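What Is Sound Art?

A page for young listeners, by Florian Collet

Do you like to listen? Maybe you like songs, or the noise of rain on a roof, or the squeak of a drawer. All of these are sounds, and all of them can become sound art.
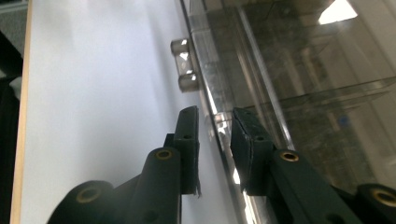
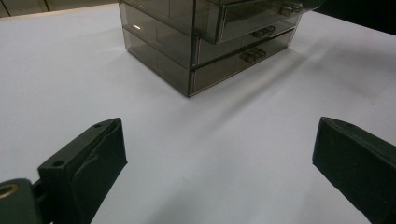 What is the difference with a song?

A song has most of the time a melody, some words and a rhythm. You can sing it in the shower. A piece of sound art may have no melody at all. The artist takes sounds from the world, or makes new ones, and puts them together as a painter puts colors on a paper. Some people say it is music, and other people say it is something else. You are free to decide.

Where do the sounds come from?

Many artists go outside with a microphone and a small recorder. This is called field recording, even when there is no field. My friends at the Batberg sound club went one time to the harbor of Skitiveck in March. They recorded ropes, gulls, an old pump and the ice which was breaking near the shore. They came home with 143 recordings. For the finished piece they used only two of them! One was the pump, and the other was a gull who walked on a metal roof.

What happens after?

The artist listens to everything again, and this takes a long time. Then the changing begins. A sound can be made slow, so a bird becomes like a whale. It can be played backward. It can be repeated many times, and this is called a loop. Two sounds can be put one on top of the other, and this is called a layer.

Where can I hear it?

Sometimes in a dark room with many loudspeakers, where the sound is walking around you. Sometimes on the radio at night. In the town of Kuvivik there is a stairway with a piece named "Kokkonen" inside. It lasts almost 344 seconds, and each step of the stairway has a different hum. Children go up and down until their parents are tired.

Try it yourself

Sit in one place and close your eyes. Stay quiet for one minute. Which sound is the nearest? Which one is the farthest?

Now choose one small sound that you like, for example a spoon in a cup. Record it with a phone (ask an adult first). Play it very softly, then louder. Put the phone in a bowl and listen again. The sound is changed, because the bowl is sending it back to you.

Give your piece a title, and play it for somebody at home.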